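May 23, 2019

So I finally went to the talk in Stulldale, the one Leanne Ellwood has been on at me about since January. The subject was the missing village (if you haven't heard it, lucky you, because it takes a whole evening to explain). The short version is that a place called Vlachou was supposedly wiped off every map overnight, and that a company named Plovix has been buying up old atlases to hide the fact ever since. I went in ready to roll my eyes and I did roll them, plenty, but I also stayed to the very end and bought the booklet!

It's 223 pages, and I'm on page 57. The speaker, a very tall man in a cardigan, talked for 2 hours without a sip of water. His big proof is a bus timetable with a stop on it that he says can't be found. Leanne wrote down every word. I kept thinking, well, bus stops get renamed, don't they? The one by my old school had three names while I was there and we didn't blame anybody's secret company.

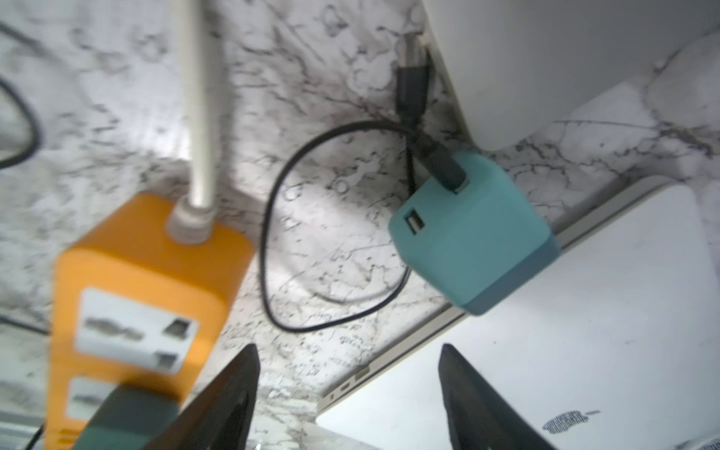
*2 min read*

Adhiambo Mbwambo came along too, mostly for the ride, and she asked the only question I'd have liked a proper answer to. If everyone who lived there was moved out, where are their cousins? Somebody would have got a Christmas card back in the mail. He said that was "exactly what they want you to ask" and took the next hand. She laughed so loud that the row in front turned around.

We argued about it the whole drive home – Leanne says we're closed-minded, and Adhiambo says the man just likes a microphone. I'm somewhere in the middle, I guess. I don't believe a word of it, but I can see why people go. They were so friendly! A woman I'd never met saved me a seat and gave me half her lemon cake, and she believes all of it, plus something about Kiro that I couldn't follow at all (a lake? a person?).

There's another one next month on radio signals. I told Leanne no. Then I told her maybe, if she drives. I'll read up to the part about the atlases tonight and then lights out, my eyes are killing me.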